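두 팔로 옷을 펴는 실험, 시연 데이터를 줄여 보았습니다

2021년 12월 12일

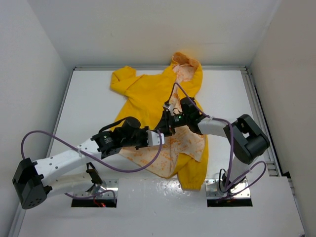

시연 데이터가 적어도 로봇이 옷 다루는 법을 배울 수 있습니까?
펴는 동작까지는 배울 수 있지만, 접는 동작은 데이터가 적으면 많이 불안정해집니다.

저는 Jallville의 작은 연구실에서 일하고 있습니다. 지난번 글에서는 Jeltora라는 우리 학습 방법을 소개했습니다. 그 글을 쓸 때는 시연 200개를 모두 사용했습니다. 그런데 시연을 모으는 일은 사람에게 아주 피곤합니다. 그래서 12월에는 80개만 가지고 같은 학습을 다시 했습니다.

방법은 간단합니다. 먼저 모델이 옷에서 잡을 점을 2개 고릅니다. 팔마다 한 점씩입니다. 그다음에 두 팔이 움직일 길을 짧은 구간으로 나누어서 예측합니다. 한 구간이 끝나면 카메라 영상을 다시 보고 점을 새로 고릅니다. 처음에는 길 전체를 한 번에 예측하게 했는데, 천이 조금만 미끄러져도 그 뒤의 동작이 모두 틀렸습니다.

평가는 344번 했습니다. 펴는 동작에서는 200개로 학습한 모델과 80개로 학습한 모델의 차이가 크지 않았습니다. 저도 이 결과를 보고 조금 놀랐습니다. 접는 동작은 달랐습니다. 특히 모자가 달린 옷에서 실패가 많았습니다. 모델이 모자의 가장자리를 소매 끝으로 잘못 고르는 경우가 있었고, 안감이 밖으로 나와 있으면 더 자주 틀렸습니다. 노란 후드 재킷은 겉감과 안감의 색이 다르니까 쉬울 것이라고 생각했습니다만, 제 생각이 틀렸습니다. 안감의 무늬가 문제인지, 색이 문제인지는 아직 모르겠습니다.

Clolholm에 있는 동료 Stojan Perić 씨는 두 팔이 가까워질 때의 속도도 확인해 보라고 했습니다. 두 그리퍼가 옷 위에서 가까이 만나는 구간에서는 제어기가 충돌을 피하려고 속도를 줄입니다. 사람이 시연할 때는 그렇게 느리지 않습니다. 이 차이 때문에 학습한 동작과 실제 동작의 시간이 맞지 않을 수 있다는 의견입니다. 기록을 다시 보니 실패한 경우의 상당수가 이 구간에 있었습니다.

다음에는 속도 제한을 시연할 때에도 똑같이 넣으려고 합니다. 데이터를 정리하는 도구 Kos도 그때 같이 고칠 예정입니다. 혹시 안감이 있는 옷으로 비슷한 실험을 하신 분이 계시면 댓글로 알려 주시면 감사하겠습니다.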